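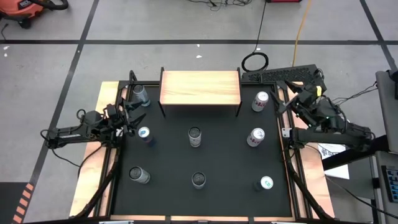
Drutwood, the Trusby maker of work tables, will start taking back and refinishing its own used tables in June. The service is open to any home, school, shop or office within the delivery area that bought a Drutwood table, new or secondhand, and it covers every model the company has sold. Most of the early requests are expected to be for the edges. A black top with a light wooden border shows the contrast well when it is new, and the border is also the part that people lean on, bump with chairs and catch with belt buckles. Until now the only choice the company could offer was a replacement top.

Under the new service, called Prenina, a table is picked up, taken to the Usman Street workshop, repaired and brought back. The customer gets a written price before any work starts. Pickup and return together cost $49 per table, and that amount is taken off the bill if the customer goes ahead with a full refinish. If the customer decides against the work after seeing the price, the table is returned and only the $49 is owed.

### What the service covers

Prenina is offered at three levels.

**Edge.** Damaged sections of the wooden border are cut out and replaced, or the whole border is sanded and sealed again. The top is cleaned but otherwise left alone.

**Surface.** Scratches, burns and glue marks are taken off the top and a new coat is applied. Edge work is included.

**Full.** The table is taken apart, the legs and joints are checked, all worn hardware is replaced, and the top and edges are refinished. The customer can ask for a different color at this level. Changing the size of a top is not offered.

Edge work is usually returned within the week. Surface and Full take longer because each coat has to cure before the next one goes on, and the workshop will give a return day when it sends the price. Customers who can't be without a table may ask for a loaner. Loaners are plain, come in one size and are given out in the order that requests arrive.

Tables that have been drilled, notched or fitted with clamps can still be sent in. Holes will be plugged if the customer wants them plugged. Anything attached to the table has to be removed before pickup, including cable trays, power strips and lamps. The drivers do not carry tools and won't unscrew anything on site.

### The trial

Drutwood ran a trial of the service over the winter with customers in Trusby only. In that time the workshop took in 367 tables. Of those, 39 could not be repaired, in most cases because water had gotten under the surface and the core had swollen. Owners of those tables were offered a discount on a new one, and the usable legs and hardware were kept for repairs.

Several things changed as a result of the trial. The first version of the price list charged by the length of the table, which customers found hard to work out from home, so prices are now set by model. Pickup times were also changed. They had been set for any time between morning and evening, and many people missed them. Customers will now be given a two-hour slot by text message the day before.

The coat used on tops has changed too. The one used at the start of the trial gave a shinier finish than the original, and a table that had been refinished looked different when it was placed next to one that had not. The workshop moved to a flatter coat, and customers whose tables were done with the first one can have them redone at no charge. They should call before the end of June to set this up.
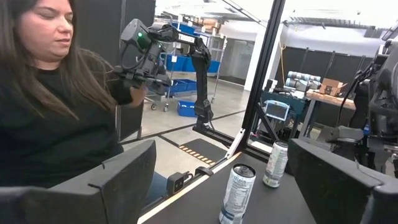
Suleiman Sani sent in two tables during the trial and said he had been ready to throw one of them out. The border had split along the side where people sit, he said, and sleeves kept catching on it. He was without the tables for longer than he had been told, and he would have liked a call about the delay, but the new section of border matches the old one closely enough that he has to look for the join. He has since asked for a price on a third.

Drutwood said late returns were the most common complaint in the trial. It has added a second drying room at Usman Street and will no longer accept more tables in a week than the room can hold. When a week is full, the booking page will show the next one open.

### Care between repairs

The workshop has also put together a short care sheet, which will be sent back with every table and can be picked up at the front counter. Its main points are:

- Wipe spills off the border right away. The top can wait a little, the wood should not.
- Use a damp cloth and a small amount of dish soap. Do not use glass cleaner or anything with bleach.
- Tighten the leg bolts twice a year, and again after the table has been moved to another room.
- Put felt or rubber under anything heavy that stays in one place.
- If the edge starts to lift, do not glue it. Tape it down and book an Edge repair. Household glue soaks into the wood and has to be cut away.

### Booking

Bookings open on the first Thursday in June at 9 a.m., by phone or at the Usman Street counter. Online booking will follow later in the month. Customers should have the model name ready, which is stamped on the underside of the top near one of the legs. If the stamp can't be read, a photo of the underside is enough for the workshop to identify the table.

Schools and offices with more than a few tables can ask for a visit, where the tables are looked over on site and priced together. Visits are free within Trusby. Summer dates for schools are limited, and orders that need to be back before classes start should be placed early.

Tables by other makers are not accepted for now. Drutwood will look at this again next year.

**About Drutwood**

Drutwood makes work tables, benches and shelving at its workshop on Usman Street in Trusby. It sells directly to customers and through a small number of furniture stores.

**Press contact**

Bhupendra Negi, Drutwood, Usman Street, Trusby. Price lists, the care sheet and workshop visits are available on request.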